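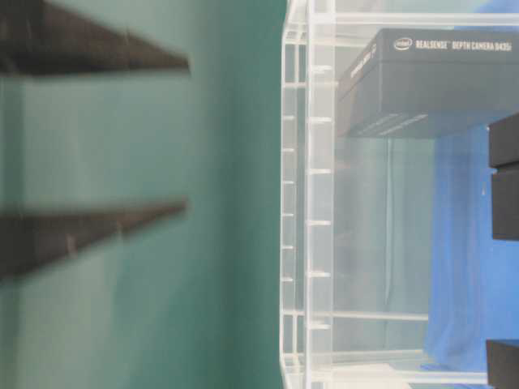

Battery life is the last honest number on a spec sheet. Or it was, until phone makers worked out they could skip the number and just say "all day."

All day. Whose day? Mine starts at six with a podcast and ends with me hunting for a charger behind somebody's couch.

So I was ready to dislike the Evgate 2. Midrange phone, plain looks, box that says "all day and then some." I've read that line before. Bought that line before. But I carried it as my only phone through a trip to Dimthorpe, bad signal and all, and came home with a different opinion than the one I packed.

Quick background for anyone who skipped the first Evgate. It was slow. The camera was fine outdoors and a mess in a restaurant. The screen went dim in sunlight right when you needed the map. What it had was a big battery and a low price, and people forgave a lot for those. Lamont, the company behind it, could have left well enough alone and swapped in a faster chip.

They did swap the chip. They also went after standby drain, and that's the more interesting part of this phone.

Standby is where most phones leak. You put it down at eleven with a decent charge, pick it up at breakfast, and a chunk has gone missing. Mail checks, photo backups, a weather app that wants to know where you are at three in the morning. The Evgate 2 bundles all that into short bursts and then goes properly quiet. Overnight on my nightstand it lost 4 percent. My old phone loses that while I brush my teeth.

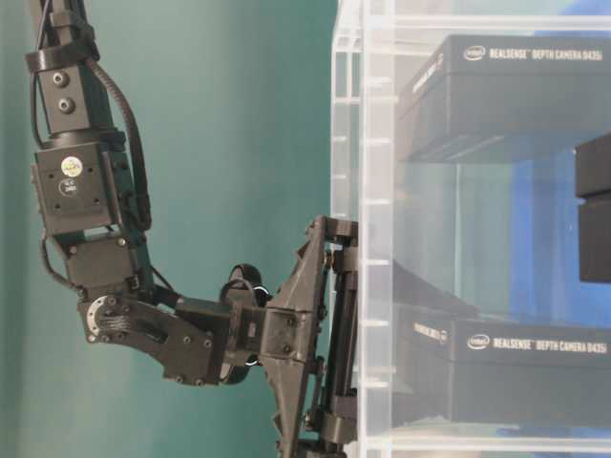
There's a cost, and the reviews I've seen so far mostly skip it. Messages come late. Not all of them, and not by much, but on Wednesday I got a "where are you" after I was already sitting across the table from the person who sent it. You can whitelist apps. The setting is buried under Battery, then Background, then a menu called Rhythm, wich tells you nothing. Find it on day one.

Now the camera. Better. Still not great indoors. Faces go a bit waxy and the shutter takes its time, so kids and dogs are out of luck. Daylight shots are crisp and the colors have calmed down since last year - grass looks like grass again. Video is fine if you stand still.

Weight is 203 grams and you feel it in a shirt pocket. I got used to it after a couple days. The back is matte and doesn't grab fingerprints, the volume buttons are mushy, and the fingerprint reader works on the first try unless I've been doing dishes.

Compare it with the Rasell, the obvious rival at this price. The Rasell is slimmer, prettier, with a much nicer screen. I'd hand it to anyone who watches shows on the train. It also needed a top-up by dinner every day I used it, and its charger isn't in the box. Neither is Lamont's, to be fair.

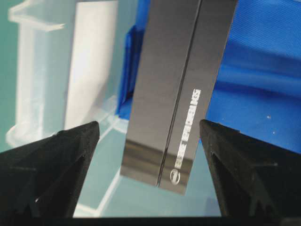 Updates are the open question. Lamont promises 3 years, same as last time, and the first Evgate's patches showed up whenever they felt like it. One spring they just stopped for a while. No note, no apology. If you keep phones until they die, that should bother you more then the camera does.

And please, somebody, fix the keyboard. It swaps "on" for "in" constantly, I turned correction off by the second morning.

Would I buy it? With my own money, yes, probably in gray, and I'd wait for the first discount. I've still got the loaner on my desk at 61 percent. Last charged the night before last.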